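Clirel Skirting and Wood Floor Soap, concentrated
From the Bonadura household range 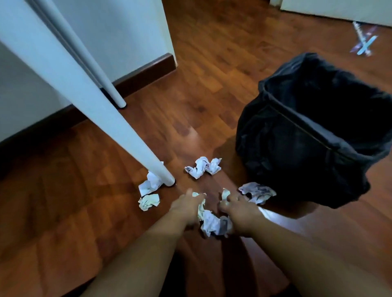
Will it leave my floor slippery?
Used at the strength on the label it dries to a soft, low sheen with ordinary grip underfoot. If a floor does feel slick once it has dried, the mix was too strong, and a going-over with plain warm water will put it right.

We have been selling Clirel for long enough now that a good many of you order it without reading a word of this page, and quite right too. But if you are new to soap on wood, do stay a minute, as it is a slightly different way of going about things from the sprays and wipes most of us grew up with.

Clirel is a proper vegetable oil soap. It lifts off the grey film that collects on floors and along the tops of skirting boards, and it leaves a very thin layer of itself behind, which builds up a little with each wash and makes the next lot of dirt easier to shift. Your first wash may well be a bit disappointing! The floor will be clean, but it won't have much of a glow to it. By the third or fourth it starts to look cared for, and after that you can wash less often than you did before.

What it can be used on
Oiled, waxed or varnished wood, painted woodwork, sealed cork and most stone. It is very good on stained skirting, the dark sort especially, where dust shows up so badly and where a stronger cleaner can leave pale streaks. Please don't use it on raw, unsealed softwood unless you are happy for it to darken slightly, and keep it off carpet edges. It will wash out of carpet, but it takes a tiresome amount of rinsing.

How to use it
Shake the bottle. It settles in cold weather and can look quite alarming, with a cloudy layer at the bottom, but it comes back together with a good shake or an hour in a warm kitchen.

Put two capfuls in half a bucket of warm water for floors, and one for painted skirting. Sweep or vacuum first, and do get right into the corners with the crevice tool. Wring your cloth or mop out until it is only damp. Work along the grain, a stretch at a time, and change the water when it goes grey. Let it dry with a window open. There's no need to rinse or buff, though a rub with an old towel brings waxed boards up very nicely.

For skirting we like a folded cotton cloth wrapped over the fingers, run along the top edge first and then down the face. If there are scuffs from shoes or the vacuum cleaner, put a drop of neat soap on the damp cloth, rub gently, leave it for a moment and wipe it away. Old black heel marks can take two goes.

Hard water
Those of you in hard water areas will know the dull bloom that soap can leave. The Flaltia softening powder was made to go with Clirel, and a level teaspoon in the bucket before the soap goes in is plenty. It is sold separately, and if your kettle doesn't fur up you can happily do without it.

Sizes and scent
The standard bottle is 482 ml, and for most homes that lasts around 9 months. There is one scent, a mild one (a bit like a linen cupboard), and it fades as the floor dries. We are asked now and then for an unscented version and it is on its way — we hope to have it in by September.

Trade customers can order by the case of 32 bottles, or by the pallet of 288. The Sandhu warehouse sends these out separately from household orders, so please allow a few extra days and make sure there is someone in to sign for them.

Storing it
Keep it upright, with the cap on, somewhere that doesn't freeze. An unopened bottle keeps very well. Once opened, try to finish it within the year, and don't store it ready mixed in a spray bottle, as it goes off and smells of old dishcloths.

As with any soap, keep it away from children and pets, and rinse well with water if it gets in your eyes.

You may also like
Flaltia softening powder
Bonadura cotton floor cloths, pack of two
Clirel wax polish for waxed boards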